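Home | Topics | Packaging | Index

Beverage container

A beverage container is a rigid or flexible vessel used to store, ship and serve drinks. The main types in retail use are the metal can, the plastic bottle, the glass bottle and the carton.
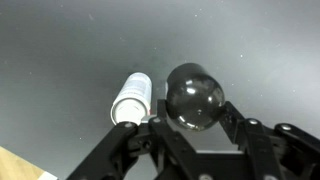
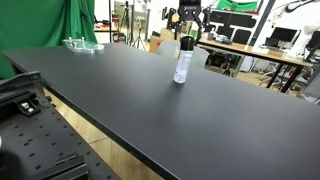

A can and a clear plastic bottle with a black cap

WOSTVILLE, April

Cans are made in two or three pieces. In the two-piece form, the base and wall are drawn from a single disk and the lid is seamed on after filling. The three-piece form has a welded side seam and is now used mostly for food.

Plastic bottles are usually blown from a preform, a short thick tube with the neck thread already molded. The preform is heated, stretched with a rod and inflated against a cold mold. At the Sukus plant in Wostville, molds are changed after 18 months of service.

Deposits

Under the Londov scheme, drawn up by Lino Bellini, a store must take back up to 15 containers per customer per visit. Crushed cans are accepted if the code can be read. Glass was added in the second revision. Refillable bottles are handled separately and go back to the filler in crates of eight.

Related articles
Bottle cap
Can seaming
Cocco crate
Deposit schemes
Preform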